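Visit to the Damus test hall, 8/20/20

We were nine visitors, and the tour began in the hall where the company keeps its indoor delivery robot, the Hilier. I had expected to see mostly driving. Instead the technician spent most of the hour on how one machine is prepared before it is allowed to move.

The base stands on a lifting table at 65 cm, so the wheels can be cleaned and the belts checked without bending. Each wheel is changed after 100 hours. The battery gives 48 volts and must be disconnected first — he repeated this twice. Then the settings are tried in a simulated apartment, which they call Ullwood, on a monitor next to the table.

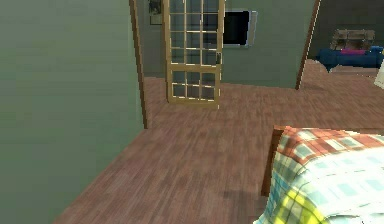 The Ullwood apartment in simulation, with the glass-paned door partly open.

Glass doors are difficult for the distance sensor, he explained, and the door frames are used for checking the turning radius. After a repair the robot must finish the full route list in the simulation. The list has 1507 routes and runs during the night. Only if it passes, the real machine goes down from the table.

I asked about spare parts. The sensors come from Quintero and the delivery was slow in August, so they keep two on the shelf. Coffee was served at the end, but our bus was already waiting.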